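A Tuesday at the Hultstead open day

I'd been meaning to go to the Hultstead robotics open day for years and always found out about it the week after. This time I booked in April, got the 56 bus out there and was through the door before the coffee was ready. There were 22 of us in the morning group, mostly students, plus a few people like me who write warehouse software for a living and wanted to see how the other half do it.

We started upstairs with slides on Gredeletti, their planning library, which I'll spare you (there was a lot of graph search, and the projector kept going pink). Then it was down to the arm lab, and I perked up at once! The job they've set themselves is picking mixed stuff out of a bin without being told beforehand what's in it. No barcodes, no neat rows, just things lying on top of each other, and the software has to decide what it's looking at and where it might get hold of it.

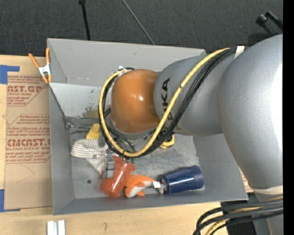

The KUKA arm over the picking bin, striped cloth on the left.

Cloth is the thing they talked about most. A cup has a shape you can reason about, but a crumpled cloth has a new shape every time you let go of it, so their grasp scorer, Vedela, doesn't try to name it at all. It looks at the depth data, proposes a heap of places where two fingers might close on something, gives each one a score and hands the best few to the planner. I asked what happens when the top five are all on the same fold, and got a slightly pained look and the word "clustering". I know that look, I wear it at work.

The other bit I loved was the cable problem. The planner will happily find you a lovely short path that winds the wrist round once too often, and the cables have to come along for the ride. They've added a cost for it, so a twisty route has to be a great deal shorter before it wins. I watched the numbers on the monitor for far too long and missed the first round of biscuits.

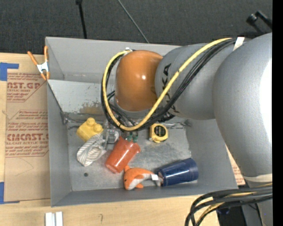

Gouveia is the perception side, and it's the part I'd most like to pinch for my own job. It splits the camera view into separate lumps and keeps a confidence for each one, and if two lumps touch it's allowed to say it isn't sure. You can see why they'd want that when a navy container is lying right up against the tail of a plush fox: merge the two and you get one long, odd object with a grasp point in a daft place. The rope is a pain in another way, all thin strands and a loop. A yellow tape measure sounded like the easy one to me, but apparently shiny plastic in general can leave holes in the depth data, and they fill those in from the colour picture before scoring anything.

We also got a go at the replay tool, and I came away properly jealous. Every attempt gets logged with what the camera saw, what the scorer liked and what the planner did about it, and you can scrub back and forth through the lot. I opened attempt 123, changed 2 weights and watched the preferred grasp hop to the other end of the bin. Ours at work is a text file and a prayer.

Lunch was sandwiches, fine, a bit heavy on the egg. The afternoon had a talk on safety zones that I only half followed, then questions, then a long wait for the bus back. Wear flat shoes if you go, and bring a jumper for the lab, it's chilly down there.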